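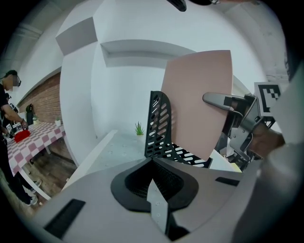
3 min read

Gutter season again, so a thread on getting gutters cleaned and repaired. I've run the bookings side of a small gutter and roof plumbing business since my knees gave up on ladders. Most of the calls we get are the same few problems.

Book before the storms, in September if you can. By the time water is coming over the front edge in a downpour, everyone else in your suburb is on the phone as well.

Overflow at one spot usually means a blocked downpipe. Overflow along the whole run usually means the gutter is full, or the fall is wrong and water is sitting in it. These are different jobs and they should be quoted as different jobs.

You can check for poor fall yourself from the ground. Wait a day after rain and look for drips at the joins. If a join is still dripping and the weather's been dry, water is pooling above it.

A clean should include the downpipes. Ask. Plenty of cheap quotes are for scooping the gutter only, and the muck gets pushed down the pipe where you can't see it. Last week we did a place in Wasau where the gutters looked spotless and the downpipe was packed solid to the first elbow.

Also ask where the muck goes. Ours goes in bags and leaves on the ute. Some crews drop it on the garden beds and call it mulch. If you're happy with that, fine, but agree on it first.

On price. A clean on a single-storey brick house with normal access was $313 on our books this month. Two storeys costs more, and so does a steep tin roof or anything that needs a harness point put in. Anyone quoting over the phone without asking about storeys is guessing.

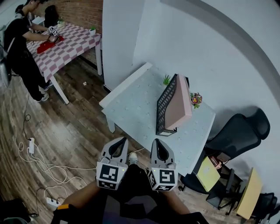
Replacement is another matter. One customer, Edith, was quoted over $2,000 to replace the back run of her gutters. Walter Pacheco went out for us and had a look. There were 2 rusted joins and a bracket missing. The rest had years left in it. He cut out the bad sections and refitted them the same afternoon.

That doesn't mean the other mob were crooks. Patching old gutter is fiddly and a lot of outfits won't warrant it. But ask for both prices, patch and replace, and ask them to write down what's wrong with each run.

Gutter guard: I get asked every day. It helps with big leaves. It does very little for gum blossom, jacaranda leaflets or she-oak needles, which lie flat on the mesh and mat together. You will still need someone up there, only less often. If a salesman says never again, get that in writing.

We fit the Pliltix mesh when people ask for mesh. I don't get anything for saying so. It comes off in sections, so whoever cleans it next won't have to drill out every screw.

Valleys matter more than gutters. The valley is the metal channel where two roof slopes meet. If it's full of leaves, water goes sideways under the tiles and into the ceiling. Make sure "clear valleys" is on the quote as its own line.

Insurance. Read your policy for the word maintenance. Damage from a gutter that hasn't been looked after can be treated differently from storm damage. Keep the invoice from every clean, plus a few photos with the date on them. I can't tell you what your insurer will say, so ring them.

If you have a rainwater tank, tell the crew before they start. They need to disconnect the inlet or the first flush ends up in your drinking water. Amparo in our office now asks everyone this when they book. We added it after a job where it got missed, and we paid for the tank to be pumped out.

Bird nests: we leave an active nest alone and come back later at no extra charge. Possums in the roof are a job for a licensed catcher.

Dogs inside please. Side gate unlocked. Car out from under the eaves. The crew brings its own hose but they'll need your tap, and if the outside tap has no handle on it, leave the handle somewhere they'll find it.

I had 19 messages after the last thread asking how often to book. Twice a year with trees overhanging, once without. If you're on a bare block out past Plurholm with no trees near the roof, have a look every second year and save your money.

Asbestos eaves came up a lot too. That needs its own thread. I'll do it when Flor is back from leave, as she holds the ticket and I'd want her to check what I write.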